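Drostance policy training / Tickets
Bimanual glass unracking: right arm stalls open after left arm grasp
Status: In progress
Component: policy eval, two-arm
Opened: February 21, 2018
Site: Mestley bench

Summary
Policy checkpoint trained on the Cikurdale demonstrations stops responding on the right arm once the left gripper has a glass. The right gripper holds its fingers wide over the rack and does not descend. Left arm continues normally. No fault is raised by either controller.

Expected
Right arm selects a hanging glass, closes on it and lifts it clear of the rods while the left arm carries its own glass away.

Observed
Right arm reaches the pre-grasp pose and oscillates within 2 mm until the episode times out. Gripper command stays at fully open. Same behavior with the rack lightly loaded.

Steps to reproduce
Load the rack with mixed clear and colored glasses, hung by the foot. Start the episode from the standard home pose. Let the left arm take a glass first. If the right arm goes first the stall does not occur.

Log

1. Checked joint limits and torque on the right arm. Nothing near threshold. Replayed a recorded demonstration open loop and the arm completed the grasp, so hardware is ruled out for now.

2. Swapped the action chunk length from the default to 4. Oscillation became faster, stall unchanged. Reverted.

3. Pulled the right wrist view at the stall. The left gripper is in view at upper left with a clear glass between its black fingers, foot turned outward. Magenta, yellow and cyan glasses are hanging below, between the open green fingers. Targets are visible at this pose, so an empty wrist view is not the explanation. 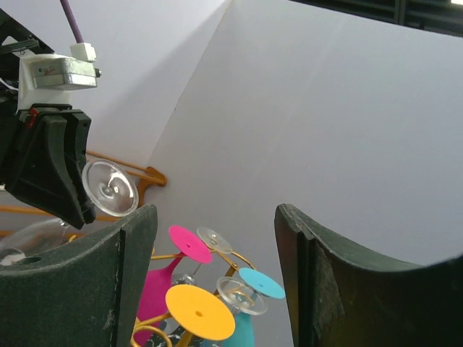
4. Masked the upper-left region of the right wrist input at inference. The right arm descended and closed on a glass in most trials, although it missed the stem more often than baseline. The stall depends on what is in that region.

5. Searched the training set for right wrist frames with the other gripper holding a glass. Out of 200 demonstrations almost none have it. Operators at Cikurdale were told to clear the left arm before starting the right. The policy has probably learned to wait for that region to clear, and at Mestley the left arm's exit path keeps it in view longer.

6. Tried random erasing on the wrist input during fine-tuning. Stall rate dropped but grasp accuracy on clear glasses got worse. Colored glasses not affected. Not keeping this as the fix.

7. Collecting 200 more demonstrations with overlapping arm motion, order of arms randomized. Using the Tsao teleop profile with the slower left retreat. Will retrain from the same initialization so the comparison is clean.

Workaround
Set right_first in the eval config. Do not use the mask for reported results.

Open items
Rerun step 4 with the mask on the left wrist input as a control.
Confirm whether the November checkpoint shows the same stall. The eval config for it is missing from the shared drive.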